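In praise of the scruffy white table

I have been told, more than once and by people I like, that I should get rid of my white table.
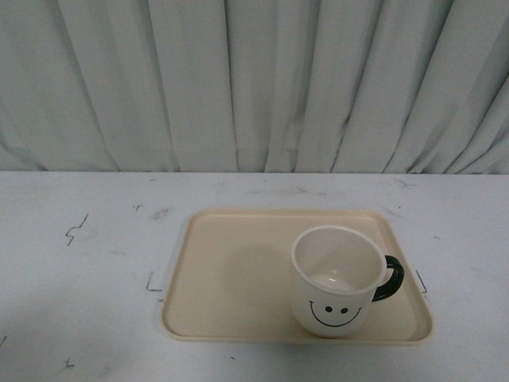 My sister-in-law thinks it makes the whole back room look like a dentist's. Aileen Dagdag, who I've known since our eldest ones were in the same pram group, has offered me her old pine one for nothing, delivered. And every January I get as far as looking at new tables online, put one in the basket, and then go and make a cup of tea and forget about it.

The main complaint is the marks. White shows everything, they say, and yes, it does! There are scuffs and grey smudges that I've stopped trying to shift, and little scratches, and a zigzag of a line that looks like someone was planning a thunderstorm. I have had a go at these with cream cleaner, with bicarb, with one of those spongy block things that cost a fortune and fall to bits in your hand. The marks got a bit fainter, or I got a bit more tired, and I went and sat down.

But I like a table that shows what's happened to it. My mum had a dining table (dark, shiny, came from a shop called Soriano that closed years ago) and we weren't allowed near it. It had a felt pad, then a plastic sheet, then a tablecloth, and I was 46 before I saw the top of it properly, when we were clearing the house. Beautiful thing, not a scratch on it. I don't think anyone had ever enjoyed a meal there – we were all too busy checking where our elbows were.

So mine gets used. Cutting out, wrapping, homework, sorting the post, mending the toaster. My one rule is that it gets cleared at night, and my one bit of equipment is a tray. I'm a great believer in a plain plastic tray. Mine is beige, about as exciting as a digestive biscuit, with a low rim all the way round, and I'd save it from a fire before I'd save the good plates. Anything small that's on the go lives on the tray. Buttons, screws, beads, the seedlings in spring. When tea's ready you pick the whole lot up and move it, and nothing has rolled under the radiator.

People will spend silly money on organisers for this. Lovely Javier at work bought a set of 7 stacking boxes from Indness, all with their own lids, and she now has two lids that fit and a drawer full of the others. A tray hasn't got a lid. You can see what's on it, so you deal with it.

The same goes for curtains, if I'm allowed to get onto curtains. Plain, pale, long, and left alone to crease a bit. I ironed a pair once, all the way down, and it took up most of a Sunday and they'd dropped back into their own folds by the following weekend.

Aileen's pine table is still in her garage, by the way, with six tins of paint on top of it. She's put newspaper down first so it doesn't get marked.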